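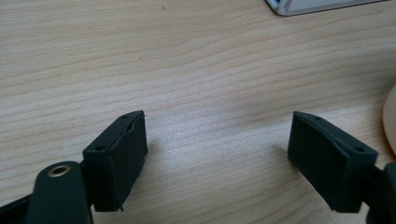
My sister-in-law maintains that anyone who drives 137 miles for a used dining table deserves whatever they get. She said this over the phone while I was parked outside a storage unit in Illport, so the timing was good.

The listing said "like new, from Bellamy." Bellamy is a store, a town and apparently a state of mind, and the seller wouldn't commit to any of them. He wanted $328. I offered less, he looked hurt, and I paid $328 — I have never once won one of these.

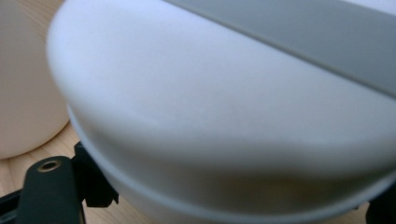
Then there was the matter of the legs, which were in Kesisham. With his cousin. He told me this after the money had changed hands, in the tone you'd use to mention that it might rain.

So I went to Kesisham. The cousin had three legs and a strong opinion about the fourth. It's coming in October, supposedly. Until then we're eating on the couch like we always did.

Print this post | E-mail this post

Home About Archive Older Posts

This site uses cookies. By continuing to browse you agree to their use. OK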